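Covering a Craft Table with Brown Paper

My kitchen table has seen a good deal of glue over the years, and after one July afternoon of varnishing (I was being careful, I promise!) I finally got into the habit of papering it first. It takes a few minutes, costs next to nothing, and you can roll the whole lot up at the end and have your supper on a clean table.

You will need a roll of plain brown paper, some masking tape, a soft dry cloth and a shallow tray. Mine is a 100 cm wide roll from Drellico, which just about suits my table, but any sturdy paper will do nicely.

Wipe the table down and let it dry properly. Unroll the paper with the curl facing down, leaving a good hand's width over at each end, and let it lie for a while before you tape anything. I usually put the kettle on at this point.

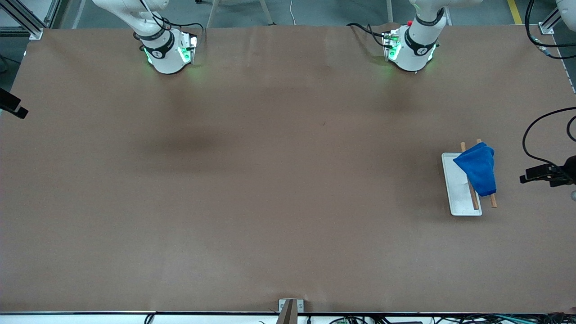

Creases are what people ask me about most, and my answer is always to smooth from the middle outwards with the cloth, using long, slow strokes and lifting the paper again if a fold gets trapped. Tape one long side first, then pull gently across and tape the other. Don't fret over the last few faint wrinkles — brown paper nearly always keeps a few, and they won't bother you unless you're drawing on it. A shallow white tray with a raised rim, set down towards the right, is a handy spot for beads, brushes or anything else that likes to roll away. If you're left-handed like my friend Aldana, put yours on the other side.

For really wet jobs, such as papier mâché, I lay 2 sheets and peel off the top one when it gets soggy. Paper that's only a bit dusty can be shaken outdoors, rolled up and kept for next time — I've had the same piece last me weeks.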